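The Desk Drawer Diaries
One writer, one wooden tabletop, and far too many things to write with
By Elsie Horrocks
21/10/2018

I own 400 pens. I know this because my editor, Savita Bhatia, bet me lunch that I couldn't say how many there were, and I lost an evening and won a very good sandwich. Most of them don't work. Quite a few are from hotels I never stayed in. And still, every time I sit down to write a thank-you card, I end up hunting for a pencil and using the eyebrow one from my purse.

So when the magazine asked for a piece on getting a desk in order before the holidays, I said yes before anyone could offer it to a tidy person. I wanted to know how little a desk can get by with, and whether the pretty stuff (the lamp, the little plant, the pencil box in a color you'd have begged your mother for in third grade) gets in the way or helps. 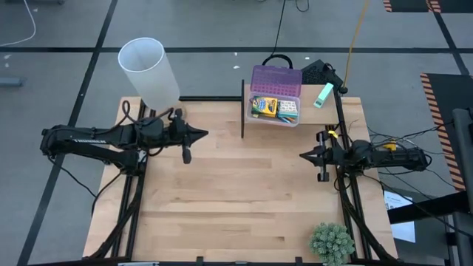 My first rule, picked up from Nisha Negi, is to keep your coloring things and your writing things in one box with a lid. I fought her on this. Nisha runs the stationery counter at Trumevton and has sold me at least a quarter of my 400, so she knows what she's dealing with. Her view is that a box you can see into gets opened, and a drawer gets things thrown at it. She likes a clear or tinted plastic one, and she wants it up on a shelf at the back of the desk, lid open while you work. Crayons can stay in their own carton inside it. Loose pencils go along the bottom.

I tried it for a month at home and I'm sorry to report that she's right. I've stopped losing scissors! They live in the pencil box now, which had never once crossed my mind as a place for scissors.

The second rule is about height. A small raised shelf across the back of a desk does more for me than any organizer I've bought, and I've bought the Flirko carousel -- twice, because I gave the first one away and missed it. Put the things you reach for once an hour up there and keep the wood in front of you for paper.

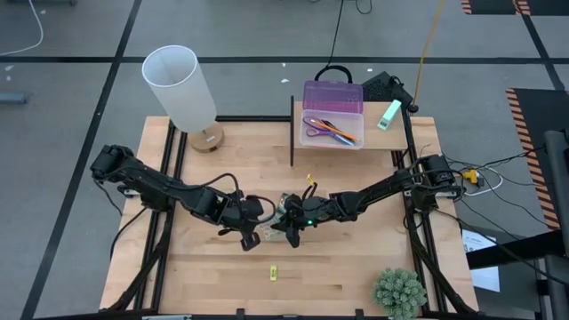

Then there's the plant question. I was firmly against plants on desks, having drowned several, but Gaurav Tripathi talked me into a succulent back in February and it's still with us. He told me to put it in a front corner, where I'd see it, and to water it when I felt guilty and then not do it again until I felt guilty a second time. It takes up no more room than a coffee mug. I've also stopped putting a coffee mug there, so my papers have fewer rings on them.

Lamps I'll argue about all day. I like a plain drum shade in white, on the left if you're right-handed, and I like it tall enough that you can tuck a stack of paper by its foot. A colored stack, if you have it. White paper disappears on a pale table and then you put your elbow on it. Teal stays put in your eye, so to speak, and it makes a yellow pencil look wonderful.

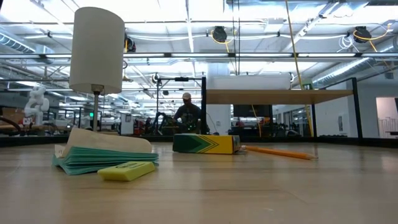 Teal paper at the foot of the lamp, with an eraser, a crayon box and a sharpened yellow pencil.

The eraser deserves its own paragraph. Buy a loud one. My old gray one spent its whole life under things, and the bright one I have now has been in the same spot all season, in front of the paper, where my hand goes for it without asking me. Arif Sheikh, who shares my office wall and hears me muttering through it, swears by the long ones from Lü, but he presses so hard he'd get through any eraser by Friday lunch if he didn't ration himself.

What about the pens, though? I kept two blacks and a purple marker for envelopes. The rest went into a shoebox, and the shoebox went to the swap table at Mivwood, where I behaved myself and came home with only four new ones. Small steps.

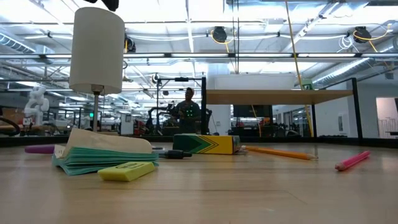
Five-Minute Reset

Do this at the end of the day, with the lamp on and your shoes off. Square up the paper. Cap the markers, and listen for the click. Crayons back in the carton, carton back in the box. Sharpen one pencil, just one, and leave it out where you'll find it in the morning.

Then walk away. I mean it -- leave the drawer for another day.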